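Homelab & Small Servers > Chassis, Drives and Cooling

Topic: Blue-tab drive carriers, one sticks, losing my patience

deolinda_f
Evening all. I picked up a secondhand Lornitz storage box in May and I'm slowly turning it into the family backup machine. It came with a pile of hot-swap carriers, the black kind with the blue latch handle, and most of them are fine. One isn't. It slides in nicely until the last half inch, then I have to lean on it, and the latch only closes if I hold the handle and sort of swear at it. Once it's shut the drive shows up and seems happy.

I've already tried another drive in it, same thing. I've tried a different carrier in that bay and it goes in like butter, so it's the carrier and not the bay. Do I file something down? Bend something? Buy another one? A seller wants 4 dollars for a used one plus more than that again for shipping, and I'm stubborn.

Deolinda Frade, new here, be nice

rackrat_ruben
Welcome! Don't file anything yet. Nine times out of ten it's the screws. People grab whatever is in the drawer and put pan-head screws in where countersunk ones belong, and the heads stick out past the side of the tray just enough to drag. Take the drive out completely and slide the bare carrier in. If it goes in clean, it's your screws.

manju_r
Seconding Ruben on trying it empty, but I don't agree that it's nearly always screws. I used to pull and refit these at work all day (we had 935 of them in one room, I know because I was the one doing the inventory labels) and what we saw most was a tired latch. The plastic handle pivots on a little pin, and when somebody forces it once, the hook doesn't start at the right angle anymore. Feels exactly like you describe, the last bit fights you.

Look at the handle from the side with it all the way open. Compare it to a good one. If the bad one opens less far, there you go.

rackrat_ruben
Ok but she swapped drives in it. If she used the same screws both times that doesn't rule out screws at all.

deolinda_f
I did use the same screws both times, yes. Oops.

ikhsan_p
Before anybody goes shopping, are all the carriers even the same make? Mine were sold as a matching set and two of them turned out to be Plistora ones. Same color plastic, same size to the eye, and they go into a Lornitz bay about as well as a brick. There should be a molded mark on the inside of the tray, usually where the drive's circuit board sits, so you only see it with the drive out.

deolinda_f
Oh that's interesting. I'll check tomorrow when the kid is at school. The machine lives in the hall closet and every time I open it up somebody wants to help.

chiamaka_u
Coming in with a different question for you – how are you storing the spare carriers? I ask because I kept mine in a shoebox, thrown in loose, and the tabs at the end got chewed up from knocking against each other. Two of them stopped seating right after that. I ended up making a rack for them out of scrap plastic, so each one sits level on its own ledge. Best afternoon I've spent on that hobby, and I've spent a LOT of afternoons on it.

manju_r
A rack for empty carriers feels like overkill for a home setup. A drawer with a folded towel does the job.

chiamaka_u
A drawer with a towel is fine until you need the drawer, Manju :) I've got a small apartment and the wall was free.

ikhsan_p
Team rack. I bought a Clarnidska parts cabinet for 359 and regret it every time I look at it, the drawers are a finger too narrow for a 3.5 inch tray. Measure first, people.

rackrat_ruben
359 for a cabinet?? You could have bought drives!

ikhsan_p
I know. I know.

deolinda_f
Ok, back with news. Everybody gets to be a bit right.

Took the drive out. Empty, the carrier goes in better but it still isn't smooth. The screws were wrong (round heads, four of them, from my jar of mystery screws) so point to Ruben. Then I held the handle next to a good one like Manju said and it does stop short, there's a bit of fluff and something sticky in the pivot. Someone before me had a label on there, I think. I cleaned it with a cotton swab and a drop of isopropyl and it opens the whole way now.

All of mine say Lornitz on the inside, so no mixed set, thank goodness.

Proper flat screws are on the way. I ordered a bag of 1000 because it was hardly more than the small bag, so I'm set until I'm ninety. If anyone wants flat-head drive screws, ask me.

manju_r
Glad it was just gunk. Go easy with the alcohol around the pivot, a drop is plenty, some of those plastics go cloudy.

rackrat_ruben
I'll take the point and frame it.

sisodia_fan
Sorry to bump this but I have nearly the same problem on a Sisodia tower, only with mine it's the other end. The handle side closes perfectly and the far corner sits a hair proud. I tried all of the above, the screws are right and the pivot is clean.

chiamaka_u
On the far corner I'd check that the drive is square in the tray. Loosen all the screws, lay the whole thing flat on a table, press the drive down gently and tighten a little at a time, going corner to corner. If you tighten one side all the way first it twists the tray. You can't always see it but the bay can feel it.
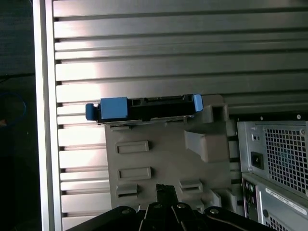 sisodia_fan
Thanks, trying that tonight. And a dumb one while I have you all: is it ok to leave a bay with nothing in it, or should there be a carrier in every slot?

chiamaka_u
Put a carrier or a blank in every slot. With an open hole the fans pull air through the gap and less of it goes past your drives, so the ones next door run warmer.

manju_r
Agree on filling the gaps, but check whether your empty carriers have a baffle or are just an open tray. An open tray with no drive lets plenty of air through. The blanks are the better choice if your seller has them, and they're usually cheap.

ikhsan_p
I cut a piece of foam board to the size of a drive and put that in the tray. It's been in there over a year and the temps are fine. Ugly, but the door is closed anyway.

rackrat_ruben
Foam board inside a server. Please no. It sheds, it builds up static, and one day you forget and it ends up in the fan.

ikhsan_p
It's screwed in! With countersunk screws, even, you'd be proud.

rackrat_ruben
Ok that part I respect.

sisodia_fan
Update, the corner thing worked. I loosened everything, pressed the drive flat, tightened crosswise, and now it sits level with its neighbors. Going to redo the rest of them over the weekend. I'll look for proper blanks too, foam board if I get desperate.

deolinda_f
Yay! My flat screws came this morning, by the way. The carrier goes in with one finger now and the latch clicks by itself. Offer still stands on the spares, just pay for the stamp.

chiamaka_u
I'll take twenty, sending you a message.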